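Chapter 9
Sensors, Alarms, and the Connected Home

Learning goals

After working through this chapter you should be able to:
Name the main parts of a home alarm system and say what each one does.
Tell the difference between a contact sensor and a motion sensor.
Describe how a signal travels from a sensor to a hub and then to a phone.
Find common causes of false alarms and suggest a fix for each.
Draw up a simple sensor plan for a small house or apartment.

Key terms

contact sensor, entry delay, false alarm, hub, passive infrared, pet immunity, siren, supervised signal, tamper switch, zone

9.1 Before the electronics

People protected their homes with noise long before they had electricity. A bell hung on a door, a loose board left on the stairs, or a dog in the yard all did the same job. They told somebody inside that a door had been opened or that a person was walking where no one should be.

A modern alarm system does the same job with more parts. Something senses a change, something decides whether the change matters, and something makes the result known. In this book we call these the sensing part, the deciding part, and the reporting part. You will meet them again in Chapter 10 when we look at smoke and water detection, so learn the names now.

Consider the town of Irkmont, which we will use for the worked problems in this chapter. Irkmont has 3397 homes. The oldest house still lived in was built in 1872 and has thick stone walls, deep window openings, and four outside doors. The newest homes are apartments with one door each and windows that do not open below the third floor. A system that suits one of these homes will not suit the other. Keep both in mind as you read.

9.2 Contact sensors

The contact sensor is the simplest device in the system and in most homes it does most of the work. It comes in two pieces. One piece holds a small switch called a reed switch, and the other holds a magnet. The switch piece is fixed to the door frame and the magnet to the door itself. When the door is shut, the magnet holds the switch in one position. When the door opens, the magnet moves away and the switch changes state.

The gap between the two pieces matters. Makers give a largest working gap for each model, and it is usually less than the width of a thumb. On old doors that have sagged or warped, the gap can change with the season. A door that fits well in October may swell or shrink by the middle of winter, and a sensor that was lined up properly can start to send false signals. The usual cure is a thin spacer behind the magnet.

Contact sensors only report that a door or window has opened. They do not report broken glass. A person who breaks a pane and climbs through without raising the sash will not trip a contact sensor at all. Ground floor rooms with large panes are often given a second device for this reason, either a glass break sensor or a motion sensor aimed across the room.

9.3 Motion sensors

Most indoor motion sensors work by passive infrared, often shortened to PIR. The word passive means that the sensor sends nothing out. It measures the heat that reaches it from the room. A plastic lens on the front divides the view into a fan of narrow strips, and when a warm body crosses from one strip to the next, the sensor registers a quick change.

Two facts follow from this. First, a PIR sensor is best at noticing a person who walks across its view and worst at noticing a person who walks straight toward it. For that reason it is normally placed in a corner, where a person coming in by the door has to cross several strips. Second, anything that changes temperature quickly can fool it. Heating vents, sunlight on a floor, and a hot oven door are the usual suspects.

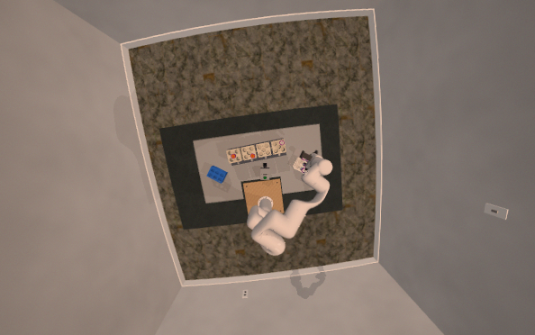 Height matters as well. A sensor mounted too high will look over the top of a person standing close to it, and one mounted too low will be blocked by a couch or a bookcase. Follow the mounting height in the instructions, even when a different spot would look neater. The lens was cut for that height and the strips will land in the wrong places if it is changed.

Pet immunity is a feature of many indoor sensors. The sensor ignores a warm body below a certain weight, as long as that body stays near the floor. A cat that climbs on top of a cabinet is no longer near the floor, and it will often set off the alarm. Households with climbing pets should rely on contact sensors while the pet has the run of the house.

9.4 The hub

Sensors do not usually speak to your phone. They speak to a hub, which is the deciding part of the system. The hub knows whether the system is armed, which zones are active, and how long the entry delay should be. The entry delay is the time a person has to enter a code after opening the front door. In our worked problems it is 20 seconds.

A zone is a group of sensors that the hub treats in the same way. The simplest plan has two. The outer zone holds the doors and windows, and the inner zone holds the motion sensors. At night the outer zone is armed and the inner zone is left off, so that people can walk to the kitchen without waking the street.

A good hub uses supervised signals. This means that each sensor checks in at set times even when nothing is happening. If a sensor misses several check-ins, the hub reports a fault. The battery may be dead, the sensor may have been knocked down, or something may be blocking the radio. Without supervision, a dead sensor and a quiet sensor look the same to the hub.

Thick walls are hard on radio signals. In the old stone house in Irkmont, a sensor at the back door may fail to reach a hub in the front hall. There are three common answers – move the hub toward the middle of the house, add a repeater, or run a wire.

9.5 Reporting

When the hub decides that there is an alarm, it can sound a siren, send a message to a phone, call a monitoring center, or do all of these. Each method has a weak point. A siren works only if a neighbor or the owner hears it. A phone message works only if the phone is switched on and the home internet service is up. A monitoring center costs money every month, and its operators will often call the owner before they call the police.

Many hubs carry a backup battery and a cellular link. The battery runs the hub in a power cut and the cellular link carries the message when the internet service is down. Both should be tested on a regular schedule. An untested battery should be counted as no battery.

9.6 False alarms

Suppose that the Irkmont police answered 265 alarm calls in one year and that nearly all of them were false. Each call takes an officer away from other work. Many towns now charge a fee after the second or third false alarm at the same address, and some will stop answering calls from that address until the system has been inspected.

The most common causes are a user who enters the wrong code, a door that was not fully closed, a low battery, and a motion sensor aimed at a heat source. The first is the most frequent by a wide margin. Anyone who holds a key to the house should also know the code and should have used it at least once – this includes sitters, cleaners, and visiting relatives.

Before you go on

Answer these in your notebook. You will need your answers for the planning exercise in 9.7.

1. Why does a contact sensor fail to report broken glass?
2. A PIR sensor faces a long hallway, and people walk straight toward it from the far end. What problem would you expect, and where would you move the sensor?
3. Explain the difference between a supervised sensor and one that is not supervised.
4. List the outside doors and the windows that open in your own home. Mark which ones can be reached from the ground.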